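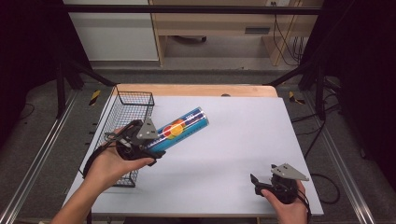

Hubert Zaugg says no machine will be able to unpack my shopping this year. Is he right?

Leandro Lucero
Pukcombe, Sun 10 March

Good evening to all. I have a small grocery shop with a flat above it, and I have the same work two times each day: downstairs I put cans and bottles on the shelves, upstairs I put my own ones in the cupboard. My hands are not so good any more. Hubert wrote under my earlier post that I should forget machines and pay a schoolboy on Saturdays.

I do not ask for a machine which walks and talks. I would like to know if there exists something that can take a can out of a basket and stand it on a shelf with the label to the front. In one week of August I handled 1,360 cans and jars, I have it from the delivery notes. My nephew speaks of a firm with the name Penico, which rents an arm to small shops, but I have found only a telephone number and nobody picked up. The shelf is 98 centimetres deep, if this is important. Thank you for your patience with my English.

Hubert Zaugg

I stay with what I wrote. Schoolboy.

But I will be fair. I worked many years in a packing hall and there we had arms which did the same movement all day and never complained. The boxes came always in the same place. In your shop the boxes come where the driver throws them. One can is lying, one is standing, one has a dent, and the paper on the third is half off. For an arm these are four different works. Also somebody must repair it, and in Pukcombe I do not know who this would be.

How much does the boy want per hour? You have not told us.

Sulemana

I would like to answer a little more slowly, as I have read much about this subject and have also tried a small arm at my job (parts store, not food).

Picking up a can is more or less solved. The can is stiff, it is round, it does not mind if you hold it a bit too strong. What is difficult comes before and after. The machine must find a can which lies across another one in the basket, and it must turn it in the hand so that the label looks to the customer. A person does this turning with the fingers without thinking. Two flat fingers cannot roll a can in this way, so the arm often has to put it down and take it again from another side, and this costs time.

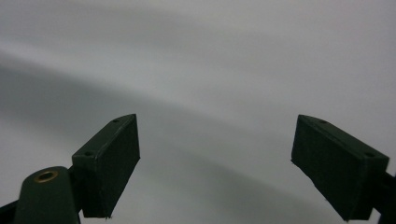 Can a machine with two simple fingers do household work at all? It can do the part which is only taking and putting, with hard objects and enough free space around them.

Soft things are worse. With a bag of rice or a net of onions our arm was lost. We tested it with a bag of 200 rubber washers and it lifted the corner of the bag and nothing else.

For your shop, Leandro, I would look first at a shelf that slopes to the front, so the cans slide down by themselves. I bought mine from Lustico, 2 pieces, and my back noticed the difference in the first week. It has no motor and no contract. With a depth like yours you must only check that the last can does not push all the others over the edge.

If you still reach Penico, ask them to show the arm with your own cans, in your own basket, and not with theirs. And ask who comes when it stops on a Friday evening.

Leandro Lucero

Thank you both. I have measured again and the slope is possible on the lower shelves only, on the upper ones I would not see the labels. Hubert, the boy wants more than you think.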